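How does a robot fold your clothes? The software part

Skirkamstead Kids' Science Page
Wed 7 June

Quick one today. Robots again! Last time it was motors and wheels. This time -- the software, the bit you can't touch.

Ok so. Folding pants. Easy for you. Really hard for a robot. Why?

Because cloth is floppy. A toy brick has one shape. Pick it up, turn it over, same shape. A shirt has more shapes than anyone could ever draw. Drop it twice and you get two different lumps.

Job one: SEEING. (Grown-ups call it perception.) A camera gives the computer a picture, and a picture is only a big grid of colored dots. No "shirt" in there. No "bed" either. The software has to work out which dots go together. Pink dots here, green dots there, probably two different things. Now put them on a bedspread with letters and pictures all over it. Much harder! The software has to learn that the printed stuff is flat and stays put, and the clothes are lying on top.

Job two: PLANNING. Where do I grab? Corner? Edge? Grab the middle and you get a droopy tent. So the program thinks up lots of grabs and gives each one a score. Our favorite practice program, Skudine, tries 80 grabs before it picks one. Best score wins.

Job three: CONTROL. Now move. Not too fast, not too hard. The software checks where the fingers are, moves them a tiny bit, checks agian. Check, move, check, move. Close the fingers. Got it? If the cloth slipped, back to job one.

How does it learn all this? From examples. Lots. People do the job using grippers with cameras on, and the computer saves what the camera saw and how the fingers moved. One try is called a demonstration. Skudine started with 732 of them and was pretty bad. Then it got 2709. Better! Still mixes up sleeves and legs somtimes.

Messy examples are good, by the way. If every practice bed was plain white and tidy, the robot would only be good at plain white tidy beds. Real bedrooms have toys and cables and socks and all sorts.

Try it yourself. You need a T-shirt and 4 fingers -- thumb and pointer on each hand, thats all you get. Fold it. Now do it with one eye shut. Tricky, right? Write down every step you did, even the tiny ones. You just wrote a plan!

Next one is in July, all about maps and how a robot knows which room it's in. Send us your folding steps before then, we'll put the longest list up on the page.

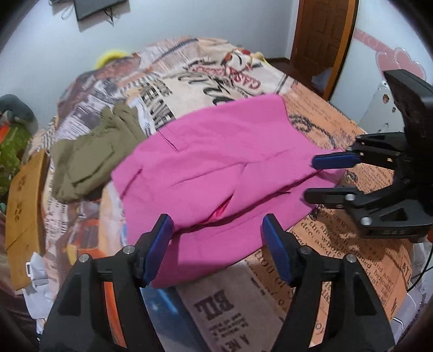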